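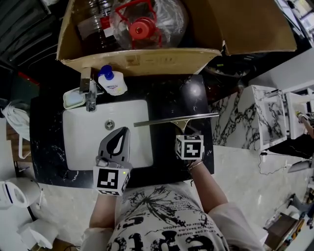 OK quick one, I have to be out the door by six and I still haven't eaten.

So the Plultport report is finally out. 443 pages. Dropped on a Tuesday afternoon, no press conference, just a link on the port authority site that went down for most of an hour. I've read the summary, the chapter on the dredging contract and the annexes people keep quoting at me. Not the rest. Will get there.

Short version if you haven't followed any of this: Wálter Palomino ran the port. Palomino's office gave the dredging job to Fivton without a proper tender. Fivton had never dredged anything bigger than a marina. The channel silted up again by April, the big grain ships went up the coast to Arango, and the city lost the work. Palomino said for months that there had been a tender. Then that there had been an "accelerated procedure." Now the report says there was a phone call and a two-page letter.

Two pages! My lease is longer than that.

What gets me is how the thing is written. Everything in the passive. "A decision was taken." "Concerns were noted." By who? You get to chapter four before there's a name attached to a verb, and it's the deputy, Wálter Ccori, who as far as I can tell is the one person who put an objection in writing. (Yes two Wálters, yes the papers have mixed them up twice, yes one of them had to run a correction. Ccori is the one who objected. Palomino is the one who signed.)

Ccori's memo is in Annex C. Go read it, it's short. He says the price is too low for the depth they're promising and asks who checked it. The answer he got back was one line: "Noted, proceed." He proceeded. I go back and forth on that. Part of me wants him to have walked out and called a reporter. But he had a pension and kids and a boss who was on TV every other week with the mayor, so I don't know what I'd have done.

And then the invoices. 188 of them went through, and the auditors could match survey data to hardly any. Fivton says the data was lost when they changed offices. The report repeats this without comment, which is either very dry or very lazy, I can't decide.

Now the politics. Mayor Yolanda Bermúdez came out that same evening and said the findings were "serious but historical." Historical! The dredger is still tied up at the east basin, I can see it from the bus. She also said Palomino had acted "in what he believed to be the city's interest," and I notice she didn't say she believed it. Rocío Durán from the opposition wants a special session and wants Bermúdez to testify under oath. Good. But Durán's own people voted for the port budget that year, every one of them, and she went awfully quiet when the radio host brought it up. Something about "the information available at the time." The information was available, it was in Ccori's memo, it just wasn't passed on. Maybe that's her point. She should say so then.

Three resignations so far. Palomino, the head of procurement, and someone from legal whose name I'd never seen before. None from the mayor's floor.

I'll say what I liked, to be fair. The chapter on the dock workers is good. Somebody went and talked to people. There's a crane operator quoted at length, no name given, describing coming in for a shift and being told to go home again, five times in one week, no pay for the trip. That's the bit that should of been on the front page. Instead the Plula Courier led with Palomino's holiday house. Which, fine, it's a nice house, but he bought it before he had the job and the report says so.

Somkiat Tanasarn has been on this since before anyone cared, on his own site, mostly at night after work from the sound of it. He had the phone call story last year and got called a crank for it. The report credits "media accounts." Not him. If you're going to read one person on this read him, his timeline is better than the official one and has the dates in order, the official one jumps around. He also thinks there's a second contract, for the pilot boats, with the same people behind it. I haven't seen anything that proves it so I'm not going to run with it here. But he was right the last time.

Things I still want to know - who made the phone call. The report says it came from "a city number." They have the phone records, they say they have them, page after page on how they got them. So whose number? I looked in the footnotes and it's just not there. If I missed it tell me and I'll fix this post.

Also does Fivton have to give any money back. Nothing on that in the summary. Durán says yes, the city lawyer says it's "under review," Fivton isn't picking up.

Comments are open again, I turned them off after the thing with the parking post. Be normal please. If you work at the port and want to write to me the email is in the sidebar, I won't use your name.

More when I've read the middle chapters, probaly at the weekend. Bus is in nine minutes.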